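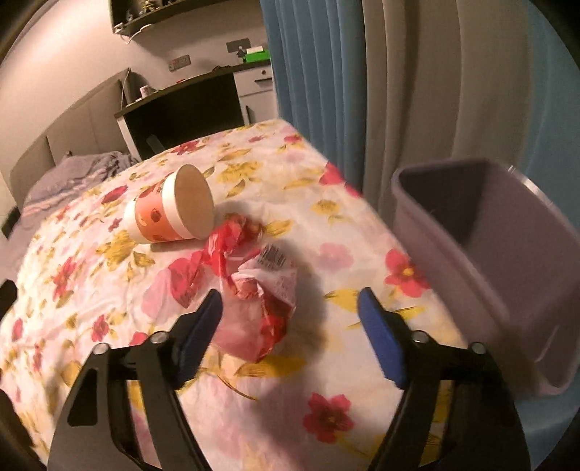
Paper cup, wrapper, bin. Please consult section 2 before touching anything.

I write the house rules for our tidy-up gripper work at Sorndale. The first version was one line: "Put the trash in the bin." We are now at 14 pages.

Rule 1: nothing is trash until the task sheet says it is. A cup on its side could be trash. It could also be somebody's cup.

Rule 2: one object per grasp. Yes, the wrapper is nearly touching the cup. Yes, you could get both. Ariel Rivera got both once and we had a meeting.

Rule 3: pinch the object, leave the bedding alone. On a floral sheet under clear film this is harder than it sounds. The flowers are not objects. I had to put that in writing.

Rule 4: if you miss, open fully, back off, go again. No chasing it across the bed like a cat.

Rule 5: let go over the bin, with the fingers clear of the rim. Maite Alcaraz wants "over" defined. Draft 9 defines "over."

Draft 10 is due in July. The Brukham site has sent comments. Their comments have an appendix.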